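Das Versprechen der leeren Spüle

Geschirrspüler werden seit Jahren mit demselben Satz verkauft: Sie sollen uns die Arbeit abnehmen. Wer einen besitzt, weiß, dass das so nicht stimmt. Sie nehmen uns das Schrubben ab. Das Einräumen bleibt, das Ausräumen auch, und dazwischen steht fast immer etwas in der Spüle, das niemandem gehören will.

Im Küchenhandel wird darüber ungern gesprochen. Im Studio von Pladby, wo eine Planung gern einen halben Nachmittag dauert, ging es lange um Fronten, um Auszüge und um die Frage, ob der Besteckkorb oder die Besteckschublade die bessere Lösung sei. Wo die Teller stehen, während die Maschine noch voll mit sauberem Geschirr ist, kam nicht vor. Dabei ist das der Normalfall. Zwei Teller vom Frühstück, die Maschine fertig, aber nicht ausgeräumt, und schon wandert alles ins Becken.

Besance, ein Hersteller von Einsätzen für Spülbecken, hat daraus ein Geschäft gemacht. Der schmale Abtropfkorb kostet 30 Euro und soll eine Art Wartezimmer sein, so steht es im Prospekt. Man kann das praktisch finden. Man kann aber auch fragen, warum eine Küche mit einem Gerät für 1.925 Euro, wie es Arrieta derzeit als Mittelklasse bezeichnet, zusätzlich ein Gestell braucht, in dem Teller herumstehen wie vor der Erfindung des Geräts.

Die Antwort hat mit Wegen zu tun. Liegt das Becken direkt über oder neben der Maschine, ist der Griff vom Korb in die Schiene kurz. In der Praxis klappt das dann gut, wenn der obere Korb herausgezogen ist und die Klappe ganz unten liegt — was wiederum den Boden davor versperrt. In Küchen, die 60 Zentimeter breit planen und nicht mehr, steht man seitlich und dreht sich aus der Hüfte. Rückenfreundlich ist das nicht, egal was die Broschüren behaupten.
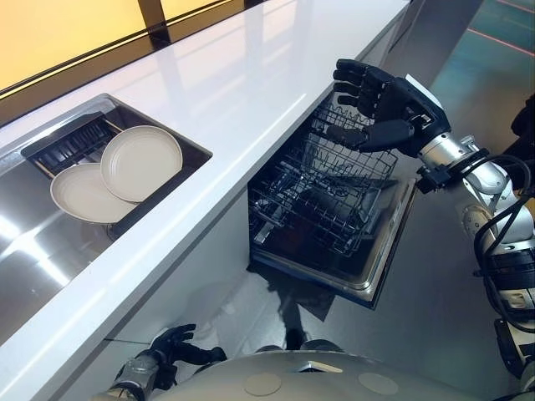
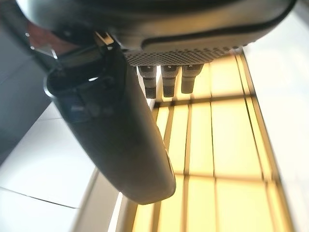 Zwei Teller in einem schwarzen Gestell im Edelstahlbecken, darunter der offene Geschirrspüler: im ersten Bild.

Prornix, ein Anbieter von Planungssoftware, hält dagegen, man müsse das Becken eben als Teil der Maschine denken. Höhe, Abstand und Öffnungswinkel ließen sich am Bildschirm so abstimmen, dass der Zwischenhalt im Korb kaum noch Zeit koste. In einer eigenen Auswertung habe man 185 Küchen verglichen, und die Unterschiede seien deutlich gewesen. Wie deutlich, wollte das Unternehmen auf Nachfrage nicht beziffern. Veröffentlicht werden soll das Ganze im Mai.

Bis dahin bleibt es bei der Behauptung. Matte Steingutteller mit erhöhtem Rand, wie sie gerade überall verkauft werden, passen ohnehin in viele Körbe nur jeden zweiten Schlitz weit. Das ändert keine Software. Wer neu plant, sollte deshalb die eigenen Teller mit ins Studio nehmen und sie dort in den Korb stellen, oben und unten, auch wenn die Beratung dabei etwas ungeduldig wird. Und wer schon eine Küche hat, kann das Gestell im Becken vorerst stehen lassen.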